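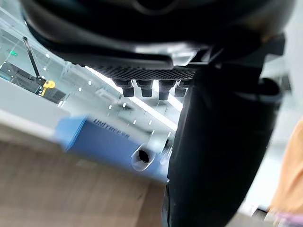
I've owned a lot of office supplies that I felt nothing about. Pencil cups, trays, a three-ring binder that bit me. So I'm a little surprised to be writing this much about a blue plastic file box, but I love this thing and I want to tell you why before I get distracted and go back to reorganizing the closet.

Some background. My paperwork used to live in a drawer at the bottom of a dresser. Every car repair, every appliance manual, every letter from the water company went in on top of whatever was there already, and when I needed something I sat on the floor and dug. In January I pulled it all out and sorted it on the bed. After I'd recycled the takeout menus and the warranty for a toaster I gave away years ago, I had 471 sheets I really did need to keep. My dog walked across the tax pile twice.

I wanted boxes that could stand on a shelf like books. Folders flop, and a filing cabinet would have eaten the only free corner I have. I looked at cardboard ones first (cheap, and fine if you never touch them) and then found the blue plastic ones at Widmer, the stationery place on the hill. I bought one to try. The next Wednesday I went back for two more!

**What I like**

The stiffness, first of all. I filled the first box with 155 sheets plus the folders they were in, carried it down the hall under one arm, and nothing bowed or popped open. It stands up by itself when it's half full, too, and my old cardboard one never managed that, it just sort of sighed and leaned on the dictionary.

The color is great. It's a proper blue, cheerful without yelling, and I can spot it from the doorway. I thought I'd want something quieter for a shelf in the living room and I was wrong.

Then there's the spine. I'll get to the spine, I have feelings about the spine.

**What I like less**

It isn't roomy if you're a hanging-folder person. Those hooked folders won't go in mine at all, so plan on plain manila or the thin plastic sleeves. The closure was also stiff for the first week. It loosened up, but I'd try it in the store if your hands give you trouble.

And it's slippery. On a painted shelf a lone box wants to slide when you pull out its neighbor. I stuck a scrap of drawer liner underneath and the problem went away.
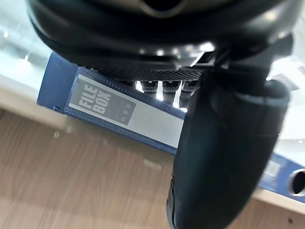 **Flovthorpe, April**

Okay, the spine! There's a long white label down it, set into its own recessed frame, with a gray panel at one end that says FILE BOX in bold white letters. Yes, the box tells you it's a box. I find this charming. The white part is long enough for real words, so instead of "MISC 2" I can write "car, insurance, that business with the windshield" and still have space to change my mind.

Along both long edges of the label there's a row of little raised dots. I don't know if they're meant to do anything, but I run my thumb along them every time I pick one up. They're nice! More things should have dots.

Since I wrote the first part I've used all three boxes pretty hard. One holds the house, one holds the car and medical stuff, and the third has turned into recipes, 37 of them so far, mostly printed out and spattered. That one goes back and forth to the kitchen and sits on the counter while I cook. Tomato sauce wiped off with a damp cloth. A smear of marker took some rubbing and a drop of dish soap, and it did come off in the end.

I also tried the fancier option, because a neighbor was getting rid of one: a linen-covered Zarnholm box with a brass pull. Gorgeous. Heavy even when it's empty, and I'm scared to set a coffee near it. I keep ribbon in it now.

A couple of tips if you get one:

- Write the label in pencil first. My categories changed three times in the first month.
- Lay the box flat when you're loading it and stand it up after. Paper settles much more neatly.
- Don't cram it. I got greedy with the house box and the sheets at the back came out with a curl.

Would I buy more? I already have a spot picked out for a fourth, next to the Atley lamp, for my kid's school drawings. If the drawings keep arriving at the current rate I may need a fifth by summer. Widmer only had the blue last time I was in, and I asked about green, and they said to check back after the school rush. I'll probably end up with blue again anyway.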